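Notebook, July. Sourdough starter trials, flour comparison, continued

Carried on with the two rye starters, the Pendell wholemeal and the Achterberg light. Both were fed in the morning at equal weights of flour and water, then left on the shelf above the sink. The shelf is warmer than the bench by a couple of degrees and I should have moved them sooner, as the last set of readings is hard to compare with the earlier ones.

Pendell had doubled by lunchtime and was starting to sag in the middle. Achterberg was slower and had a tighter dome. Smell of the Pendell is sharp, close to cider vinegar. The Achterberg is milder, a bit like yoghurt. I have stopped writing "pleasant" in the smell column because it means something different every time I read it back.

Elastic bands on the jars have perished again. Used tape for the start mark. Tape is better anyway, you can write the time on it.

Mixed one test dough from each, same recipe as before: strong white from the Mandurham mill, salt, water from the filter jug. Final weight of each piece after shaping was 341 g. Kept the pieces small so that a bake doesn't use up half a bag of flour. The Achterberg dough was slacker than I wanted. I think the light rye was taking up less water and I hadn't adjusted for it. Next time hold back a spoonful and add it after the first fold.
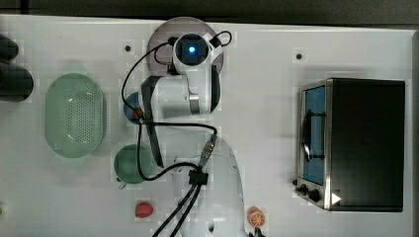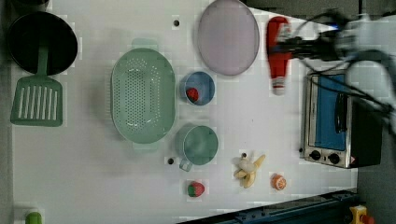
White tabletop, both pictures. Toaster oven in the first, colander and frying pan in the second.

Folds: 3 for each dough, half an hour apart. The third one on the Pendell was probably too many, it tore slightly on the underside. Left both to prove under a damp cloth.

Baked one after the other, Pendell first. Crust took colour quickly and I turned the heat down for the last part. Crumb fairly even, a few large holes near the top, sour but not unpleasantly so. The Achterberg loaf spread sideways and came out flatter. Better flavour, though, and it was still soft the following morning when the Pendell had gone dry at the cut face.

To do:
Order more light rye. Grolholm do a smaller sack, check the postage.
Repeat the Achterberg dough with less water, nothing else changed.
Put a thermometer on the shelf and leave it there.
Dry some of the Pendell starter on baking paper as a spare. The last spare went mouldy in its jar.
Wash the proving cloths without softener.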